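Answer Buzzers and Activity Trays: Frequently Asked Questions
Ostodmont Lending Library for Games and Learning Materials
Last revised Dec 5, 2018

The following answers concern the loan, use and return of the Library's activity trays and push-button buzzers. Questions about board games and puzzles are covered on a separate page.

Who may borrow an activity tray?
Any registered member aged 18 or over may borrow a tray. Schools, clubs and day centers should apply for a group card, which permits the loan of up to eight trays at one time. Applications are reviewed by Leen Saliba, Head of Lending.

How long is the loan period?
Trays are lent for two weeks and may be renewed once, provided that no other member has placed a hold. Group cards carry a loan period of four weeks. Renewals may be made at the front desk or by telephone, extension 257.

What does a tray contain?
Contents vary by set. Every set is supplied on a plastic serving tray with a raised rim, and the members' catalog gives the full contents under the set number. The buzzer sets are intended for turn-taking games, color matching and simple quizzes. Other sets include shapes, ropes, and small toys for sorting and naming.

May items from different sets be combined?
Yes, during the loan. Many members place buzzers, blocks and other small pieces together on one tray, and the Library has no objection to this. Each item must be returned with the set in which it was issued.

Can the trays be used in a kitchen?
They can. A counter is often the most convenient height for an adult and child working together, and a tray keeps small pieces from rolling away. Where the counter adjoins a sink, members are asked to confirm that the faucet is fully closed and to keep the buzzers on the tray when they are not being pressed.
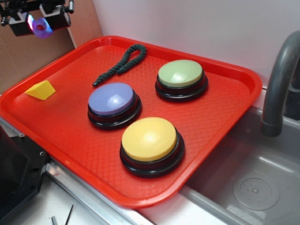
Buzzers must not be placed under running water or left in a basin. Water that enters beneath the cap cannot be removed without taking the unit apart, and members should not attempt to do so. A buzzer that has become wet should be set aside and reported on return.

How should the items be cleaned?
Trays and plain plastic blocks may be washed by hand in warm water with a small amount of dish soap. Trays with a textured surface hold crumbs and dried paint in the pattern; a soft brush will clear them. Buzzers should be wiped with a cloth that is damp but does not drip. Ropes may be left as they are — the Library launders them between loans.

Are batteries supplied?
Buzzers are issued with working batteries. Members with group cards are expected to replace batteries that run out during the loan.

What happens if an item is lost or damaged?
Ordinary wear is not charged. A replacement fee of 50 cents applies to each small block, and larger items are charged at the price shown in the catalog. Disputed charges may be submitted in writing to Nevzat Toprak at the Library office.

Where are trays returned?
Trays are returned to the front desk during opening hours. They should not be left in the book drop.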